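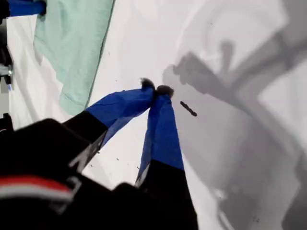
Figure 2. Matte black, glossy blue, and red and white finishes against a bright white surface.

4.2 Surface finish and reading comfort

The reading rooms at Ternance and Utcombe were fitted with white tables during the same round of repairs. The rooms at Standness kept their older tables, which are dark brown and have a dull finish. This gave us a simple comparison between light and dark tables in public libraries that are otherwise run in much the same way. Opening hours, loan rules and seating plans are shared across the three sites.

We received 281 completed survey forms. Of these, 98 came from Standness and the rest from the two libraries with white tables. The form asked readers how long they had stayed, what they had been reading, and whether anything about the table or the light had bothered them. The last question was left open, and most people answered it in a few words.

Readers at the white tables complained more often about glare. The complaints came mostly from seats near the south windows and were more common on forms handed in before noon. Readers often wrote that the table was "too bright" when the trouble they went on to describe was a reflection from a book jacket or a plastic sleeve. We treated these as separate problems when coding the answers. A pale table raises the general level of light around the page. A shiny cover produces a small bright patch that moves when the reader moves, and a wrinkled one can produce several. Dull and shiny materials can look quite different on the same white background (Figure 2), so the color of the table alone does not tell us much about how comfortable a seat will be.

At Standness the complaints ran the other way. Readers said the tables were gloomy in the late afternoon, above all in December, and several asked for desk lamps. Few mentioned glare. The Duan lighting scale, which we used at all sites, gave Standness the lowest score for general brightness and the highest score for evenness. Scores at Ternance and Utcombe were close to each other on both measures.

Age made some difference. Older readers at all sites were more likely to ask for more light, including those who had also complained of glare. We do not see these answers as conflicting. A person may need more light on the page and still be troubled by a bright patch at the edge of the table.

The survey has clear limits. Readers chose their own seats, and regular visitors probably avoid the ones they dislike. The form did not ask about glasses. We also left out 15 forms on which the seat number was missing, as they could not be matched to a window or a lamp. They are not part of the total given above. The last forms were collected on 9/29/24 at Ternance and Utcombe, while Standness had been surveyed over the previous winter, so part of the difference in general brightness must be put down to the season. Section 5 returns to this point using the light meter readings taken at table height.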